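About Trastari

Trastari is a clothing repair and alterations shop in Luvdale, open since a May so wet that our first customer came in only to get out of the rain. She left a coat with us anyway. We have been hemming, patching and letting things out ever since.

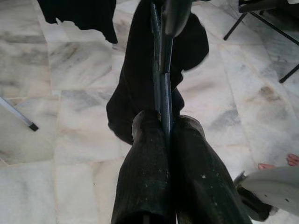
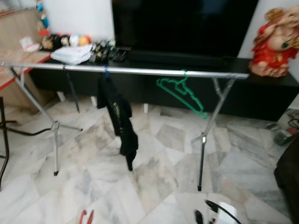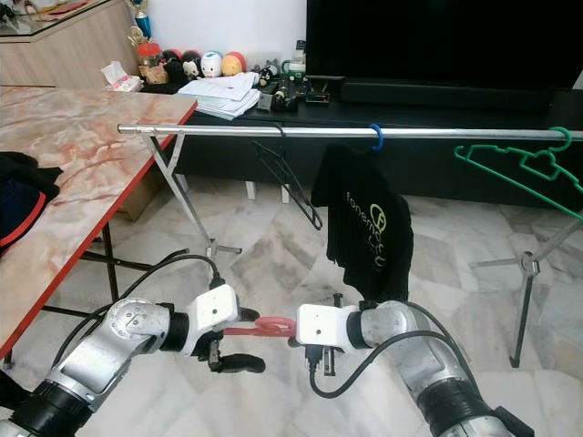
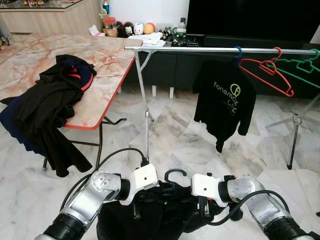

Do you repair clothes bought somewhere else?

All clothes are bought somewhere else, as far as we're concerned. We don't sell any. Bring in whatever you have, clean please, and we'll tell you what it will cost before anyone picks up a needle.

Who we are

Rozália Šimek started the business after years of altering wedding dresses in Kamden, where she learned a great deal about silk and even more about mothers. She does the tailoring and sets the prices. Svatopluk Procházka handles coats, zippers and anything with a lining, and has strong views on cheap zippers that he will share while you wait. Yuzhen Jiang does knitwear. If moths have been at your sweater, ask for her, and try not to say it was like that when you got it.

Anastasia Kyriakidis runs the front counter and the phone. She also writes the tickets, so if yours says "pants, optimistic," please take it up with her.

How we work

Most hems take 3 days. Linings and knitwear take longer, and we'll give you a date when you drop off. We hold finished work for 4 weeks and then start calling. Ticket 783, a man's brown suit, has been called so often that we feel we know his voicemail personally.

We say no to leather, fur and costumes needed by tonight – Ondrejka Leather on the next block takes the first two, and the third is between you and your child's teacher.

Come by any weekday or Saturday morning. Parking is behind the building, in theory.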